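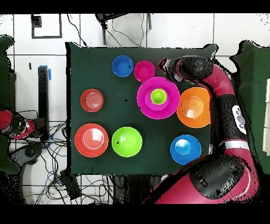 What is plastic tableware made of?
Most reusable plastic plates and bowls are made of polypropylene or melamine resin, with smaller shares made of copolyester, polyethylene and plant-based blends.

Home | Materials | Kitchen and Table | Index A to Z
Search this site Enter a term Go

Plastic tableware

Plastic tableware is the group of plates, bowls, cups and serving pieces molded from synthetic resin and meant for repeated use. It is distinct from disposable tableware, which has thinner walls and is usually thermoformed from sheet. Reusable pieces are common in homes with small children, in school dining rooms, at campsites and on boats.

Materials

Polypropylene is a thermoplastic. It is light, slightly flexible and resistant to most food acids and fats. It takes color well, and strong single colors such as red, orange, lime green, magenta and blue are usual in family sets. Its surface is softer than that of melamine and shows knife marks sooner.

Melamine resin is a thermoset. It is harder, heavier and closer to ceramic in feel. It can carry a printed pattern under a clear outer layer. It is not suited to microwave ovens, and it may crack or chip when dropped on tile or stone.

The two cannot be told apart reliably by color or gloss. A mark molded into the underside, where present, is the usual means of identification.

Forms

A plate is shallow, with a broad flat well and a low rim. A bowl has a raised wall and a smaller base. Small bowls are used for dips, fruit, nuts and side portions, and are often set inside a larger plate so that the two are carried together. Some plates have fine concentric ridges on the upper surface, which reduce the visibility of scratches.

Rims are rolled or thickened in most designs. The thicker edge stiffens the piece and gives a grip when it is lifted from a stack.

Color in sets

Mixed-color sets are sold either with one color per size or with every size in every color. In the first arrangement color shows the size at a glance. In the second it can be used to assign a set to each person at the table. Kuo-hua Yu, in a survey of household dishes published by Korkthorpe, used the terms "size-coded" and "place-coded" for the two systems. The survey covered 2799 pieces from 31 households and found that replacements bought singly had blurred the coding in most of the older sets.

Shades vary between production batches. Two blue bowls bought at different times may differ visibly, one being closer to royal blue and the other to sky blue.

Stacking and storage

Pieces of the same shape nest closely. Plates of one size form the most stable stack. Bowls nest well when the wall angle is the same, but bowls from different makers may bind or rock. A mixed stack is built with the widest pieces at the bottom. Small ribs or a foot ring under the base leave an air gap, which helps drying and keeps damp pieces from sticking together.

Cleaning and wear

Most polypropylene pieces can be washed on the top rack of a dishwasher. Oil-based stains, especially from tomato and turmeric, bind to the surface and may remain after washing. Soaking for 45 minutes in warm water with baking soda lightens them in some cases. Steel wool and scouring powder dull the finish. Pieces with deep cuts or cracks are normally discarded, as the grooves hold food residue.

Table covering

Plastic dishes slide easily on varnished or glass tops. A cloth adds friction and softens noise. A plain dark cloth gives high contrast with bright dishes, which is helpful to people with low vision.

See also: Serving bowl; Enamelware; Tablecloth; Nesting (storage)

Entry written by Ainhoa Casado, revised by Flor Apaza. Last revised 30 October 2026.

Contact | Copyright Grewal Reference | Back to top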